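Bulky pickup is back

The town's bulky item pickup returns in April, and Wollora has the contract again. Each household gets two items free. A sofa is one item. A sofa bed is also one item, whatever Kacper Pawłowska's neighbors told him last year.

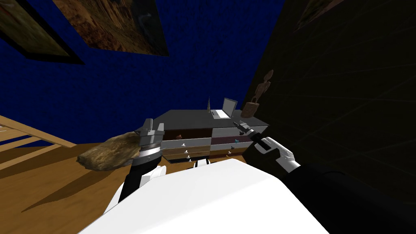
Extra pieces are $25 each, paid before the truck comes. Mattresses need a bag. Paint, tires and car batteries still go to the Hedemia yard, which shuts for lunch whenever it feels like lunch.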